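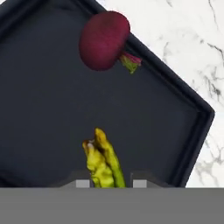
## Thread: sealing marble counters, with numbers

**1/** Marble is mostly calcite. Calcite dissolves in weak acid. A sealer slows liquid going into the pores and does very little for the surface itself. Most complaints I get come from mixing up those two problems.

**2/** Stain: something soaked in. The stone is darker, and it feels the same under a fingertip.
Etch: acid ate the polish. The spot is dull, often paler, and you can feel it if you go slowly.

**3/** Lemon juice, vinegar, wine and tomato all etch. So do a lot of bathroom cleaners. A sealed slab etches at nearly the same speed as an unsealed one.

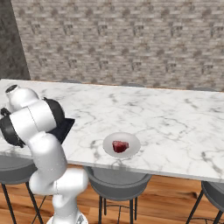
**Ksawery Marciniak**
*Stone finisher, Koltau*

**4/** Water test before you buy anything. Put down a coin-sized puddle, wait 20 minutes, wipe. Dark patch underneath: seal it. No patch: leave it alone and test again in February or whenever you remember.

**5/** Sealer goes on thin. Work in sections you can reach without leaning. Let it sit for the time on the label, then wipe off every bit that hasn't gone in. Dried residue looks like haze and people blame the stone.

**6/** We ran two impregnators on offcuts from the same slab. Zomer beaded longer on day one. Jostora was easier to wipe off. After 99 wipes with dish soap I couldn't tell the pieces apart. One slab, one shop, so take it for what it is.

**7/** Honed or polished? Honed shows fewer etches because there's less shine to lose. It picks up oil faster. For a counter that gets cooked on every day I'd go honed.

**8/** Light etch on a honed top: 400 grit wet, light pressure, small circles, feather past the edge of the mark. Rinse. Let it dry fully before you judge it. Do not try this on a polished top.

**9/** Oil stain: baking soda and water mixed to a thick paste, plastic wrap over it, tape the edges, leave overnight. Peel and let it dry in place. Repeat if the mark is lighter but still there.

**10/** El Idrissi asked about heat. Marble handles a warm dish fine. A pan straight off the burner can crack it, mostly near a sink cutout where the stone is narrow. Use a trivet.

**11/** Price check from our last invoice: 177 for sealer, pads and tape, labor not included. That covered a kitchen and left half a bottle. Cap it tight, it skins over.

**12/** Next thread is seams and why yours is collecting crumbs.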